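Section 4. Fixing the wall panels

This section covers the fixing of Volstead insulated wall panels to a prepared steel frame. It should be read together with Section 3 (Setting out and base rail) and with the drawings issued for the building. Where the drawings and this manual differ, the drawings take precedence, and the difference should be reported to the Mulligan technical office before work continues.

Panels are supplied in two standard lengths, 1950 mm and 4000 mm. Other lengths are cut at the works and carry their own reference on the packing sheet. Panels must not be shortened on site except at openings, as set out in 4.3. 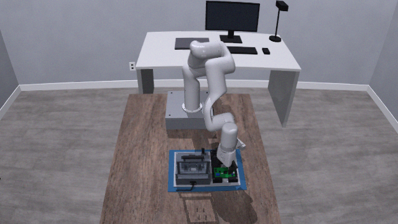

4.1 BEFORE YOU BEGIN

Check that the base rail has been levelled and signed off. A rail that is out of level by more than 3 mm over any bay must be packed and checked again. Packing pieces are to be of the type supplied; offcuts of timber or board are not acceptable.

Confirm that the sealing strip is continuous along the rail and that it has been turned up at each corner post. Joints in the strip are to be butted and taped.

Panels should be stored flat on bearers, under cover, with the protective film left in place. If the film has been exposed to strong sunlight for more than a month it becomes difficult to remove and may leave a residue. Deliveries made in July or in other warm periods should be sheeted with a light-coloured cover on arrival.

Caution: Panels catch the wind. Do not lift or carry them in gusty conditions. Two persons are required for the shorter length, and a vacuum lifter or slings for the longer.

4.2 Fixing the first panel

1. Begin at the corner marked A on the setting-out drawing. Work from left to right as seen from outside the building.

2. Remove the protective film from the inner face, and from a margin of 50 mm around the outer face. Leave the rest of the film in place until the wall is complete.

3. Lower the panel on to the base rail so that it bears evenly on the sealing strip. Do not drag it along the rail.

4. Bring the panel upright and check it with a long level on both edges. The first panel governs every panel that follows - time spent on it is seldom wasted.

5. Fix through the outer face into the lower rail, using the 2233 fastener with its bonded washer. Tighten until the washer is just compressed. A washer that bulges beyond its metal cap has been overtightened and must be replaced.

6. Fix to the intermediate rails at centres of 300 mm, working upwards. Within two metres of a corner, follow the closer spacing given on the drawing.
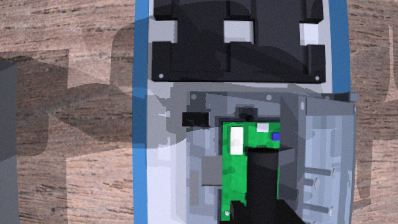
7. Clear all drilling swarf from the face of the panel before the end of the working day. Swarf left overnight will stain the coating, and staining of this kind is not covered by the guarantee.

Note: Fasteners from other suppliers, including those of similar appearance, have not been assessed with this system. Their use must be agreed in writing.

4.3 Following panels and openings

Run a single bead of Siltoro sealant along the inner leg of the joint before offering up each new panel. The bead should be unbroken and no thicker than a pencil. Press the panel home by hand. If it will not close, withdraw it and look for damage to the tongue or for sealant that has already skinned over. Mallets and hammers must not be used on the panel edge, even with a block.

Check the overall run after every fifth panel. Small errors in width build up along a wall, and they are far easier to correct a little at a time than at the last corner.

Openings for doors, windows and louvres are to be cut with a fine-toothed saw. Abrasive discs burn the coating and should not be brought into use at any stage. Support the panel on both sides of the cut.

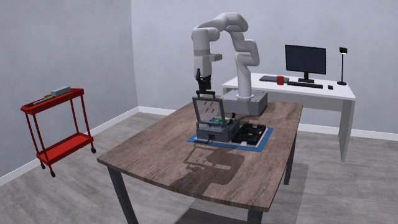 Cut edges must be sealed the same day, whether or not the frame for the opening is ready. Apply the foil tape first, then the folded trim, lapping the head trim over the jambs so that water is carried outwards. The sill trim is fitted with a slight fall and is left unsealed along its lower front edge to allow drainage.

4.4 Checks and records

On completion of each elevation, the person in charge should walk the full length of the wall and enter the following on Form W2:

- panel references, in order from corner A
- any fasteners replaced
- any scratches or dents, with their position
- date on which the remaining film was removed

Minor scratches may be treated with the touch-up paint supplied, applied with a fine brush to the scratch only. Spraying is not permitted.

Completed forms are returned to Maeve Keogh at the technical office. Requests to vary a fixing detail should be addressed to Béla Balogh, with a marked-up copy of the drawing. For buildings supplied with the Vonar ventilated ridge, do not proceed to Section 5 until the ridge supplement has been received.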